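Newsroom > Press Releases > Product News

Bekudico Brings Shared Voicemail and Plain-Language Call Menus to Its Office Phone Service

New release lets small teams pick up each other's messages, change their own greetings and see what callers hear before anyone dials in

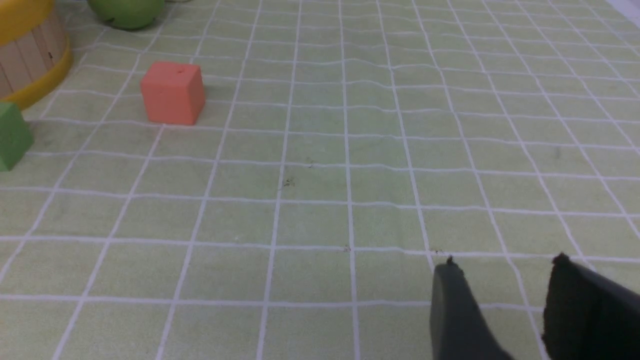

ZURKWOOD, October – Bekudico, the hosted telephone company that has been looking after the phones of small and mid-sized offices since its founders were still answering the support line themselves, is very pleased to announce the general release of Dralteo 3, the biggest update yet to its browser-based phone system. The new version is available to every customer on a current plan, at no added charge, and it will show up in the account page the next time an administrator signs in.

The heart of the release is shared voicemail. Until now, a message left on a department's main number landed in one mailbox, and whoever held the passcode was expected to listen to it, write it down and pass it along. With Dralteo 3, a message can be seen by the whole team. Anyone in the group can play it, read the written transcript, add a note and mark it as theirs, so that a customer who calls the parts desk after closing gets one call back the next morning and doesn't get three.

"We spent a good part of last winter simply sitting with our customers and listening to how their mornings go," said Bushra Talpur, head of product at Bekudico. "Over and over we saw a sticky note with a phone number on it, and someone asking across the room whether that person had been called yet. We wanted to take that little worry off people's plates, and I think we have done it in a way that feels natural from the first day."

The company has also rebuilt its call menus from the ground up. Greetings and menu choices are now written out in everyday sentences on a single page, such as "If the caller presses 2, ring the service desk for 20 seconds, then take a message." A preview button plays the whole thing back through the computer's speakers, holiday greetings included, and changes can be saved as a draft and switched on later.

Dralteo 3 was tried out over the spring and summer by 188 customer offices, among them dental practices, freight brokers, two school districts and a good many family-run shops. Between them they sent in 849 comments and suggestions, and Bekudico's engineers read all of them. Several found their way straight into the finished product, including larger buttons on the transfer screen and a quiet-hours setting that can be different for each extension.

One of those early offices was Khattak, a heating and plumbing supplier with four counters and a busy warehouse line. "Our old menu had my voice on it from eleven years ago, and I was scared to touch it in case I broke something," said Tanveer Qureshi, office manager at Khattak. "I changed the whole thing over a cup of coffee. My counter staff like the shared messages best, and the fellows in the warehouse like that they can finally turn off the ringing during inventory."

Existing greetings, mailboxes and extension numbers carry over as they are. Saved messages will stay where they were, and desk phones do not need to be replaced or reset. Administrators who prefer the older menu editor may keep using it through next spring, and Bekudico's support team will be glad to walk anyone through the move by phone, for as long as it takes.

"I still remember our very first customer, and I remember how nervous we were when her line rang," said Siamak Ansari, founder and chief executive of Bekudico. "We have grown a fair bit, and we now have some 400 resellers and installers who carry our service into their own towns. I want to thank every one of them, and our own people here in Zurkwood, for the care they put into this release."

Free online walk-throughs of Dralteo 3 will be held throughout the month at 10 a.m. and again at 2 p.m., led by training manager Irfan Paracha. Each session runs for forty minutes with time for questions at the end, and sign-up is through the Help tab in the customer account.

About Bekudico

Bekudico provides hosted phone service, voicemail and call handling for offices that would like their phones to be easy to live with. The company is based in Zurkwood and is privately held.

Media contact

Brock Lavoie
Communications, Bekudico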